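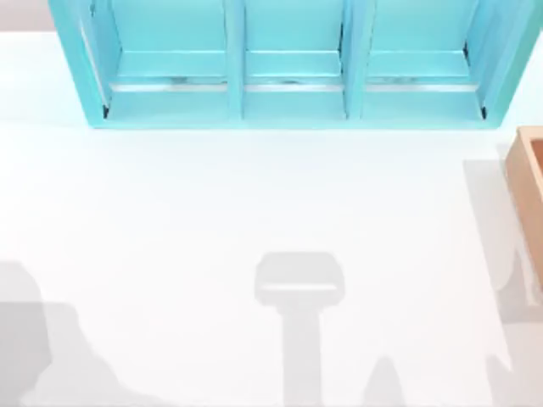
Registration for the second half of the season closed in December with 261 players on the system, against the 300 set out in the grant agreement with Trusness. The shortfall is mainly in the under-14 and under-16 girls' age groups and is dealt with under Participation. Issue of equipment on training nights has been moved from kit bags to a fixed point by the changing rooms, to the layout of a turquoise rack on a white tabletop, with three compartments side by side. Bibs are assigned to the left compartment, the widest of them, and first aid stock and cones to the other two. Fernanda Arruda will report on losses at the end of the season, when there will be a full set of issue sheets to compare with last year's.

Plimitton Community Football Programme
Progress report to Trusness, second reporting period
Prepared by Eirlys Sayce, programme manager

Participation

Of the 261 registered players, 71 are new to the programme this season. Most of the new players came through the school sessions run in the autumn term and are in the under-10 and under-12 groups. Both groups now have enough players to enter an additional team each in the spring competition, and entries have been submitted.

The under-14 and under-16 girls' groups remain below target. Players in these groups were asked on leaving why they had stopped attending. The answers most often given were the late finish on training nights and the bus timetable. The session has been brought forward to start at 5.30 pm, directly after the under-12s. Attendance has risen since the change, but the period is too short to treat this as settled. We do not expect to reach 300 registrations by the end of the season and request that the target be carried over to the next reporting period without a change to the budget.

Walking football continues on Thursday mornings. It is outside the registration target and is reported here for information only. The group pays its own pitch hire.

Coaching

Shabnam Satti has completed the practical assessment for her coaching award and now leads the under-12 girls. Nusrat Satti has completed the goalkeeping module and works across all junior age groups. Two further coaches have begun the introductory course. One place paid for under the grant was not taken up, and the course provider has agreed to hold it until the summer intake.

Session plans are now filed before each session on a common form covering the warm-up, the technical practice, the small-sided game and any notes on injury or absence. Filing was irregular in the first month and has been complete since. Lorcan Mac Mathúna reviews a sample of the plans and observes one session in each age group per half-season. His written feedback goes to the coach concerned and a copy is held by the programme manager. The main point arising so far is that too much time is spent on queued drills in the younger groups, where players wait for a turn. The plans for the spring have been amended to use smaller groups and more goals.

Pitches

The drainage work on the lower pitch was let to Raudsepp and is finished apart from reseeding in the goalmouths. Completion was later than programmed. The contractor could not bring plant on to the field while the ground was saturated, and the access track had to be made good before the final lift of sand. The additional cost of the track has been met from the club's own reserve and no claim is made on the grant.

Fixtures lost to waterlogging in this period were all on the lower pitch and all fell before the work was finished. They have been rearranged for the spring, some of them on weekday evenings. The upper pitch has been in heavier use than planned as a result and will be rested for the Easter holiday.

The floodlights on the training area were tested and one lamp head was replaced. The spare held in stock has been used and a replacement is on order.

Borka Cup

The Borka Cup, the programme's junior five-a-side tournament, was held indoors at the leisure centre. Matches ran to time in the morning. The afternoon session overran as a result of a scheduling error in the under-16 group, where the same team had been drawn in consecutive matches. Next year's draw will be checked by a second person before issue. Refereeing was carried out by older players holding the junior referee certificate, with a qualified adult at each pitch. There were no dismissals and no injuries requiring hospital treatment.

Expenditure

Spending on coaching awards and hall hire is in line with the profile. Spending on equipment is below profile, as the order for small-sided goals was put back until the lower pitch was available. The order has now been placed and will fall in the next period. Spending on transport is above profile on account of the rearranged fixtures. We propose to meet the difference from the equipment line and ask for Trusness's written agreement to the transfer.

Actions for the next period

Reseed the goalmouths and return the lower pitch to match use: Raudsepp, with Lorcan Mac Mathúna.
Take delivery of the small-sided goals and carry out the anchor check: Fernanda Arruda.
Review attendance at the 5.30 pm session: Shabnam Satti.
Confirm summer course places: Nusrat Satti.
Submit invoices for hall hire and transport: Eirlys Sayce.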